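My Viewing Day Checklist for Small Bronzes (with comments)

Updated Tuesday, May 12, 2026

I went up to the Statton saleroom in Goravow last week to look over a little Sproģis bronze called Dridance, and I filled in my usual sheet as I went around it. A few of you have asked for the sheet, so I've typed it up with my comments left in. Borrow it, change it, scribble all over it! I'm a collector with a flashlight, so please don't treat me as a conservator.

BEFORE I TOUCH ANYTHING

Asked permission to handle: YES
The porter was lovely about it and brought the piece over to a padded table. Some houses want you in gloves, some want clean bare hands. I ask every single time, even where they know me.

Rings, watch, lanyard off: YES
I once heard a belt buckle go across a patinated shoulder (not mine, thank goodness) and I still think about that sound.

Bag left at the desk: YES
It goes behind the counter before I get near a plinth. I'm a different width with a bag on and I never remember it when I turn around.
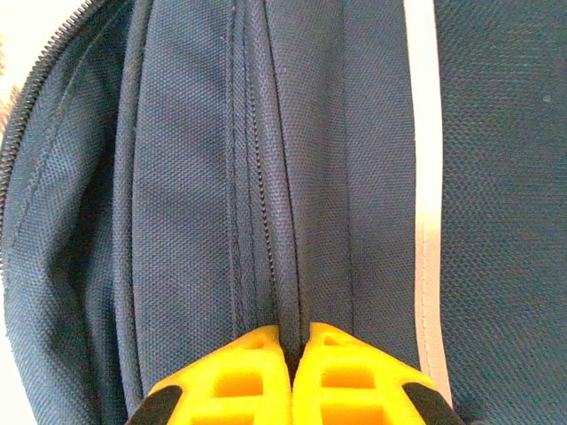
Photo: Tharindu Kodikara

Table steady, no wobble: YES
I lean on it gently with both hands first. Good padding, too, with no wrinkles for a base to catch on.

Clear path between plinth and table: NO, then YES
Somebody had left a folding chair out. The porter moved it when I pointed, no fuss at all.

LIFTING AND TURNING

Held by the body and the base: YES
Never by an arm, never by a raised leg. Dridance is a dancer with one arm thrown right out, and it's so tempting to use it as a handle. Don't!

Anything loose when lifted: YES, see comment
There's a slight shift between the figure and the marble base. I put it straight back down and asked to see the underside with two of us holding. The bolt is there and looks old, but the nut can be turned with a fingertip. I'd call that an easy fix for someone who knows what they're doing, and I'd want it done before the piece travels anywhere.

Underside checked: YES
Felt pad is a replacement, bright green and a bit cheerful. Old inventory label half under it. I left it alone and asked for a photo to be added to the condition report.

SURFACE

Patina even: MOSTLY
Warm brown all over with rubbing on the knee and the top of the head, where you'd expect people to have patted it for years. I like that sort of wear. I wouldn't pay to have it toned down.

Green powdery spots: ONE, behind the left heel
Tiny. I marked it on my sketch and asked whether it had been looked at. It hadn't. Bronze disease can be a real nuisance, so this one goes to my conservator before I set a top bid.

Cracks or old repairs: NONE FOUND
I take the flashlight low and slide it along sideways. The joint at the raised wrist has a faint line but it feels continuous. Probably the original casting seam. Question mark on the sheet, though.

Signature and foundry stamp: SIGNATURE YES, STAMP NO
The signature is crisp and sits where it sits on the other two I've handled. No stamp anywhere that I can find, and the catalog doesn't claim one, so at least we agree.

PAPERWORK

Catalog entry matches the object: NEARLY
The height's fine. The entry says black marble base and I'd have said very dark green. I mentioned it at the desk and they wrote it down.

Reference books checked: PARTLY
I'm still working through the shelf at home and there's plenty that isn't where it should be.
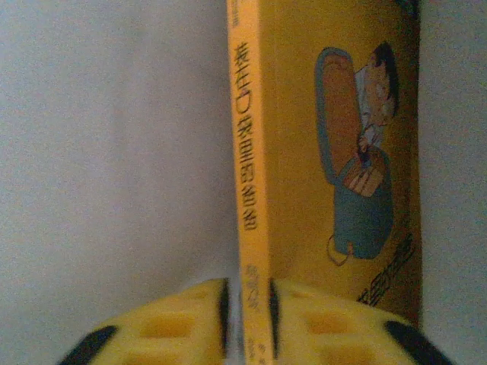

The exhibition pamphlet I wanted is still missing, so I've emailed the library to see if they'll scan the page with the edition numbers. I'd rather not lean on my memory for that one, as I was off by a whole casting last time.

Provenance seen: YES
One family, then a dealer, then a private sale in August a few years back. I saw the dealer's invoice for 2,580, which made me smile, and the names all join up.

GETTING IT HOME

Shipping quote in writing: YES
495, crated, with the base separated from the figure. I asked about insurance in transit and that's a separate 400, which stung. Ask early, before you've fallen in love and stopped adding things up.

Crate opens from the side: ASKED, WAITING
Lifting a bronze up and out of a deep box is how backs get hurt and arms get bent (theirs and yours).

Spot ready at home: NOT YET
The shelf I had in mind has five brackets and I only trust four of them. New bracket first, then bronze. Also the cat needs a talking to.

STILL OPEN ON THIS ONE
Base nut
Spot behind heel
Wrist line
Edition page from the library
Side-opening crate

I'll add the conservator's answer in the comments once I have it.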